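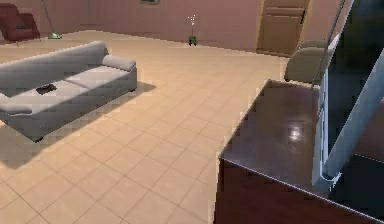 Gray sofa, tile floor.

Search this site Search
2 min read

Lamgate Range, Tondemham – ammo storage check, March
Checked by Smaranda Radu

1. Cans labeled by caliber. PASS. One label reads "misc." – we've talked about "misc."

2. Lids latched, seals not cracked. FAIL on 3 cans. New seals ordered from Fustora.

3. Count matches the log. The log says 1,000 rounds of 9mm. The shelf says 69 fewer. Sign things out, please.
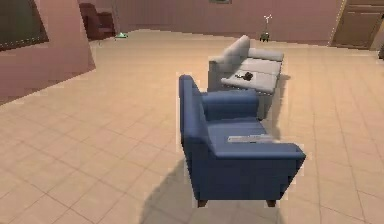

4. Reloads kept apart from factory ammo. PASS, by two shelves.

5. Dud bucket emptied. FAIL. Văduva has the key and is on vacation with it.

6. Extinguisher tag in date. PASS, just.

Recheck items 2, 3 and 5 before the next match.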